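칼럼·뉴스 | 인권 | 종교와 사회 | 미디어 비평 | 독자 의견

5월 / 진타나 낙판(Jintana Nakpan) 기자

코스트홀름 상담 단체 보고서, 인용 출처 문제로 논란

코스트홀름에서 활동하는 가족 상담 단체 쿤통이 이달 초에 트랜스젠더 청소년에 관한 보고서를 냈습니다. 보고서의 분량은 165쪽이고, 제목은 「가정 안에서의 성별과 양육」입니다. 단체는 이 문서를 시내의 학교와 종교 모임에 무료로 보냈습니다. 그런데 발표 뒤에 보고서에 인용된 전문가의 자격과 자료의 출처에 대하여 여러 질문이 나오고 있습니다.

가장 먼저 문제를 제기한 곳은 성소수자 부모 모임인 루르카탄세입니다. 이 모임은 보고서의 각주를 하나씩 확인하였고, 그 결과를 어제 오후에 공개했습니다. 모임의 설명에 따르면 보고서의 셋째 장은 거의 한 사람의 글에 의지하고 있습니다. 보고서는 그 사람을 “임상 전문가”라고 소개합니다. 그러나 그 사람은 상담 자격증이 없으며, 오랫동안 육아 잡지에 수필을 써 온 필자라고 합니다.

저는 수필을 쓰는 사람이 이 주제에 대해 말하면 안 된다고 생각하지 않습니다. 저도 의사가 아니고 기자입니다. 다만 독자는 글쓴이가 누구인지 바르게 알 권리가 있습니다. 학교 선생님이 이 보고서를 받아서 읽을 때, “임상 전문가”라는 말은 큰 무게를 가집니다. 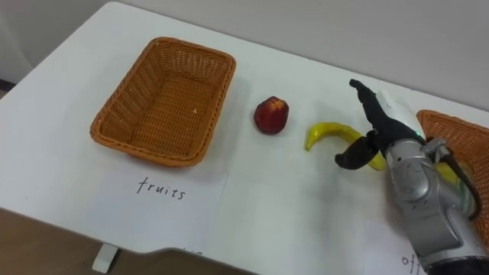
보고서를 받은 학교는 그 내용을 꼭 따라야 합니까?

학교에는 그런 의무가 없습니다. 쿤통은 민간 단체이고, 이 보고서는 교육 당국의 지침이 아닙니다. 학교는 문서를 참고 자료로 보관할 수도 있고, 돌려보낼 수도 있습니다.

루르카탄세가 지적한 두 번째 문제는 설문 조사입니다. 보고서의 넷째 장에는 “많은 부모가 자녀의 변화를 갑작스럽게 느꼈다”는 문장이 있습니다. 이 문장의 근거는 포디벡스라는 온라인 게시판에서 한 설문입니다. 포디벡스는 처음부터 성별 전환에 반대하는 부모들이 만든 게시판입니다. 그리고 설문에는 부모만 답을 했고, 자녀들에게는 질문을 하지 않았습니다. 그러므로 이 설문은 그 게시판에 모인 부모들의 느낌을 보여 줄 수는 있지만, 코스트홀름의 모든 가정에 대한 자료라고 말하기는 어렵습니다.

세 번째는 번역의 문제입니다. 보고서는 외국 논문을 다섯 편 인용하고 있는데, 그중 두 편에서 결론 부분의 조건이 빠졌습니다. 원문에는 “추가 연구가 필요하다”는 말이 있지만 보고서의 번역문에는 그 말이 없습니다. 기자는 두 논문의 원문을 찾아서 보고서와 비교해 보았고, 루르카탄세의 지적이 이 부분에서는 맞다는 것을 확인했습니다. 나머지 세 편은 인용이 짧기는 해도 원문과 뜻이 다르지 않았습니다.

쿤통 쪽은 본지의 질문에 서면으로 답을 보냈습니다. 단체는 “임상 전문가라는 표현은 편집 과정에서 넓은 뜻으로 사용한 것”이라고 하였습니다. 설문에 대해서는 “부모의 목소리도 자료가 될 수 있다”는 입장입니다. 번역에서 빠진 문장은 다음 판에서 고치겠다고 약속했습니다. 그러나 다음 판이 언제 나오는지, 또 이미 학교에 보낸 책을 회수할 것인지에 대해서는 답이 없었습니다. 기자가 전화로 다시 물었을 때 담당자는 내부에서 의논하고 있다고만 말했습니다.

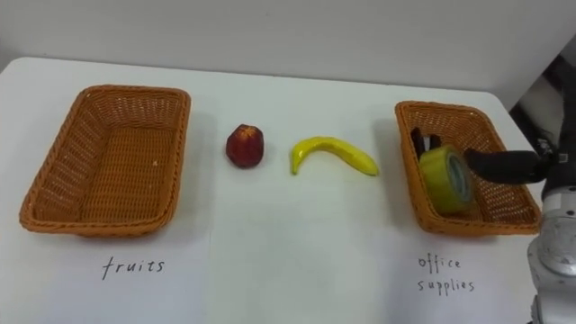
학교의 반응은 같지 않습니다. 시내 중학교 한 곳은 보고서를 교무실 책장에 두었지만 수업에는 쓰지 않는다고 밝혔습니다. 다른 학교의 상담 교사는 이름을 쓰지 않는 조건으로 기자를 만나 주었습니다. 그분은 학생 한 명이 이 보고서의 내용을 친척에게서 듣고 상담실에 찾아온 일을 이야기했습니다. “학생은 자기가 병에 걸린 것이냐고 물었습니다. 저는 그 질문에 대답하는 데에 긴 시간을 썼습니다. 책을 쓴 분들도 그 학생을 한번 생각해 주셨으면 합니다.”

종교 모임 안에서도 의견이 나뉘고 있습니다. 어떤 모임은 보고서를 소모임의 교재로 정했습니다. 다른 모임의 목회자는 신도들에게 보낸 편지에서, 신앙의 관점을 말하는 것과 의학의 사실을 말하는 것은 구별해야 한다고 썼습니다. 그 편지는 쿤통을 직접 비판하지는 않았지만, 출처가 분명하지 않은 자료를 나누어 주지 말자는 부탁으로 끝납니다.

루르카탄세는 쿤통에 공개 토론을 제안했습니다. 제안서에는 양쪽이 인용 목록을 먼저 교환하고, 자격을 가진 상담사를 양쪽에서 한 명씩 부르자는 조건이 적혀 있습니다. 토론의 장소는 시립 도서관의 강의실로 신청해 놓았다고 합니다. 쿤통은 제안서를 받은 사실은 인정했으나 참가할지는 아직 정하지 않았습니다.

본지는 각주 비교표를 루르카탄세의 허락을 받아 독자 의견 면에 싣습니다. 보고서를 받은 학교나 모임에서 일하시는 분은 편집부로 편지를 보내 주시기 바랍니다.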